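Vevow Organizer Guide
Section 4: Setting Up a Bill Action

Last revised February 19, 2023

A bill action is a Vevow record that links one piece of legislation to a list of supporters, a contact script and a set of target offices. Use it for state bills, county measures and city ordinances, such as an amendment adding gender identity to a local fair housing code. For petitions with no bill number, use a general action.

You need the Organizer or Administrator role to complete this section. Users with the Caller role can open a bill action after it is published but can't change it.

Before you begin

Have the following ready:

- The bill number and the chamber where it was introduced
- The current text of the bill, as a link or a PDF
- A supporter list that has already been imported (see Importing Lists)
- A contact script approved by whoever signs off on public statements in your group

Note: Bill numbers are reused from session to session. Always select the session before you type the number. Vevow does not warn you if the number matches a bill from an earlier session.

Creating the record

1. From the main menu, select Actions, then New, then Bill Action.
2. In the Jurisdiction field, start typing the name of the state, county or city. The sample records shipped with Vevow use the city of Nullano, and these can be hidden under Settings.
3. Select the session.
4. Enter the bill number without spaces or periods. For House Bill 2567, enter HB2567.
5. Select a position: Support, Oppose or Monitor. Monitor turns off all outgoing messages.
6. Enter a public title. Supporters see this title in place of the bill number in text messages.
7. Select Save Draft.

The record now has a status of Draft. It stays in this status until a second user reviews it.

Caution: Changing the position after publication does not recall messages that have already gone out. If the bill is amended so that your group no longer supports it, close the action and create a new one.
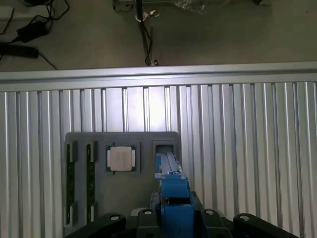
Sobia Rizvi: We ran into the caution above with a health care bill. The substitute version took out the coverage language for transgender patients, and we switched the record from Support to Oppose instead of closing it. People who had already written in favor got a reminder asking them to write against, with no explanation. Please close the old one. It takes a few extra minutes and you keep the history straight. I would also put the version letter in the public title.

The version letter can be added at step 6 or later from the Edit screen. It counts toward the title length.

Adding target offices

Targets are the offices that receive calls or letters. Vevow can match each supporter to a legislator by street address, or send every supporter to the same office, such as a committee chair.

1. Open the draft and select the Targets tab.
2. Select Match by Address or Fixed Office.
3. For Match by Address, select the chamber. Selecting both chambers gives each supporter two contacts, in the order shown on the screen.
4. For Fixed Office, search for the office by title. Enter the phone number by hand if the search returns nothing.
5. Select Check Targets. Any supporter who can't be matched is moved to a list named Unmatched.
6. Review the Unmatched list. The usual causes are a post office box, a missing unit number or a move across district lines.
7. Select Save Draft.

Note: Address matching uses the Jafri boundary file. After redistricting, an Administrator must install the new file before any bill action is published. Actions created under the old file keep the old boundaries until they are checked again.

Do not enter a legislator's home address or personal cell number as a target. Vevow does not block these entries – the reviewer is expected to catch them.

Writing the contact script

The script has an opening, a request and a closing. Each is entered in its own box and shown to the caller on one screen.

1. Select the Script tab.
2. In the Opening box, insert the tags for the caller's name and city. Don't type a sample name in place of the tag.
3. In the Request box, state the bill number and the vote you are asking for. Keep this part to three sentences.
4. In the Closing box, enter the words used when the call is answered by staff. Use the Voicemail box for the recorded version.
5. Select Preview and read the script aloud from start to finish.
6. Select Save Draft.

A script may invite the caller to add a personal statement. If it does, leave the Record Statements option off unless your group has a written consent form. Statements about a caller's sexual orientation, gender identity, health or family are stored as sensitive notes when the option is on, and they are visible to every Organizer on the account.

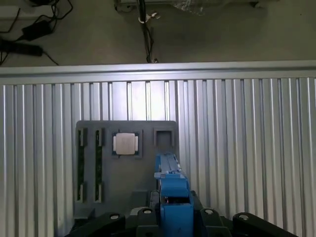 Sensitive notes are deleted 10 days after the action is closed. The period can be shortened by an Administrator but can't be made longer. Exported files are outside this limit and must be deleted by hand.

Setting the schedule

1. Select the Schedule tab.
2. Enter a start date and an end date. The end date should be the date of the hearing or vote.
3. Set the calling hours. Hours follow the time zone of the target office, which may differ from the supporter's.
4. Select a daily limit per office, or leave the field blank for no limit.
5. If a hearing is moved, select Pause. Do not change the end date while messages are being sent.

Hearing dates in Vevow come from the Vomovura calendar feed, which is refreshed overnight. A hearing posted or canceled during the day will not appear until the next morning. Check the chamber's own calendar on the day of a vote.

Review and publication

The reviewer must be a different user from the one who created the draft. In the sample account the draft belongs to Talha Janjua, so the Approve button is grayed out when you are signed in under that name.

1. The creator selects Send for Review.
2. The reviewer opens the draft and confirms the session, bill number and position.
3. The reviewer places a test call to their own phone.
4. The reviewer selects Approve or Return. A returned draft must include a comment.
5. After approval, either user can select Publish.

The status changes to Active at the start time set on the Schedule tab. If the start time has already passed, the first messages go out at once.

Caution: Groups with limits on lobbying should record staff hours before publishing. Vevow logs calls and letters but does not track paid time, and its reports are not formatted for state disclosure filings.

To close an active record, see Closing and Archiving Actions.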